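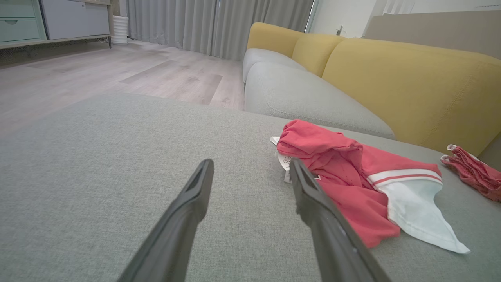

Clothes on the sofa: a gripper at a red garment, one of the chores in the study.

Call for participants: can a machine do your laundry pickup yet?

Kitatus is looking for adults in Brunness to take part in a home study of household robots. We want to know which chores a machine can finish without help, which ones it can only start, and which ones are still quicker by hand.

Most robots can lift a box from a marked spot. Clothing is harder. A shirt has no fixed shape once it is dropped, and the arm has to find an edge, close on it and lift without dragging the cushion along. Our results so far are mixed, and we need people who do these jobs every day to judge the work.

What you will do

You will attend 2 sessions at the Ernora test apartment on Tran Street. In the first you do a set of chores yourself: picking up clothes, clearing a table, loading a basket. In the second you watch the arm try the same chores and score each one on a form. You may stop it at any time with the red button. Each session lasts 100 minutes, including a break.

Who can apply

You must be 18 or older and do at least part of the housework where you live. No technical background is needed. We have 13 places left and would especially like to hear from people born in 1972 or earlier, who are underrepresented in the group so far. Employees of robot makers cannot take part.

Payment

Participants receive a gift card after the second session. Bus fare is refunded on presentation of a ticket.

How to apply

Write to Sihan Qiu, study coordinator, at the Kitatus front desk by July 22, 2024. Give your name, a daytime phone number and the chores you do most often. People who applied in March do not need to apply again.

Print this page | E-mail this page
Filed under: Take part in research, Home and daily living
Contact | © Kitatus | Back to top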